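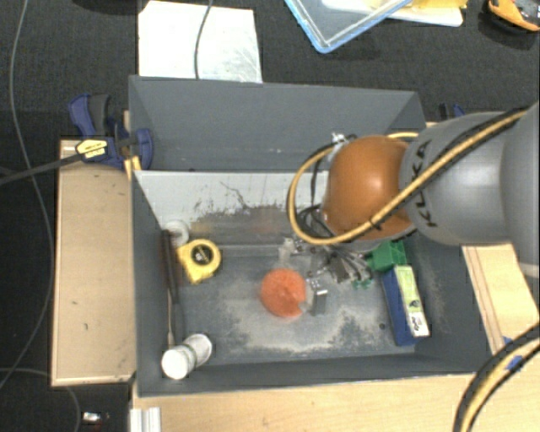
Section 3. Setting Up and Filling Your Vavstead Divided Bin

By now you should have the bin out of its carton and the packing paper cleared away. This section takes you through choosing a spot for it, deciding what goes in which compartment, and keeping it pleasant to use once the household has gotten its hands on it. Take your time. Most people fill a bin in a hurry on the first afternoon and then end up doing it all over again a few weeks later, and we would love to spare you that.

These instructions apply to model 606, the large gray bin with the lengthwise divider. If you have the smaller Vavent bin, which has no divider, you can skip straight to step 5.

Choosing a spot

1. Pick a flat, steady surface at a height where you can see down to the floor of the bin without going up on your toes. A workbench is ideal, and a sturdy table or a low shelf will do nicely too.

2. Turn the bin so that the larger compartment faces you. The smaller one then sits at the back, where you can still reach it over the divider but won't be rummaging in it every time you want a roll of tape.

3. Leave at least 7 inches of open space above the rim. You will want room for your hand and whatever is in it, and a tape measure held in a fist takes up more room than you might think!

CAUTION: Do not lift the bin by the divider. Carry it with both hands under the base, and take heavy things out first.

Filling the front compartment

4. Gather up the small things that have been living in kitchen drawers, coat pockets and the bottom of the toolbox, and spread them out on a towel. Set aside anything broken, sticky or leaking.

5. Start with the pieces you reach for most. A tape measure does well at one end, laid flat with its label facing up, so you can spot it right away. Make sure the blade is fully wound in before you put it down.

6. Lay ring-shaped rolls flat in a back corner, up against the divider. Stood on edge they tend to wander off across the bin the first time somebody bumps the table.

7. Put round things in next - balls, knobs, spare casters, that sort of thing. They will find their own place on the floor of the bin, and it is usually easiest to let them. If the rolling bothers you, a Lilinine liner mat (sold separately) gives them something to settle into.

8. Add clear or see-through pieces last. They are easy to lose sight of against a gray floor, so stand them up where you can, or lean them next to something with a good strong color.

9. Stop while you can still see patches of the floor between things. A single layer is much nicer to live with than a heap, and you will thank yourself when you're hunting for one little part.

NOTE: Keep blades, needles and anything else with a bare point out of the bin entirely, even if they have a cover. Hands go in here without looking.

Using the rear compartment

10. Leave the rear compartment empty for the first 2 weeks. We know it's tempting to fill it. It comes in very handy as a place to move things while you look for something in front, and after a while you will have a better idea of what your household needs it for.

11. When you are ready, give it one kind of job only. Some of our customers use it for things waiting to be repaired, and others for things that belong in another room and need to be carried back.

Scuffs and cleaning

Light-colored divider panels pick up marks along the lower part, where tools and hard edges rub against them day after day. Dark scuffs will often lighten with warm water, a drop of dish soap and a soft cloth. Scratches are there to stay, but they don't affect how you use the bin. Please don't use scouring powder or steel wool, both of which leave the surface duller and quicker to grab dirt the next time.

Let the bin air dry with nothing in it before you refill it. If a panel comes loose or splits all the way through, stop using the bin and write to Dankwa Customer Care with your model number and the place you bought it.

Section 4 covers stacking and moving.

Last revised 6 Aug 2020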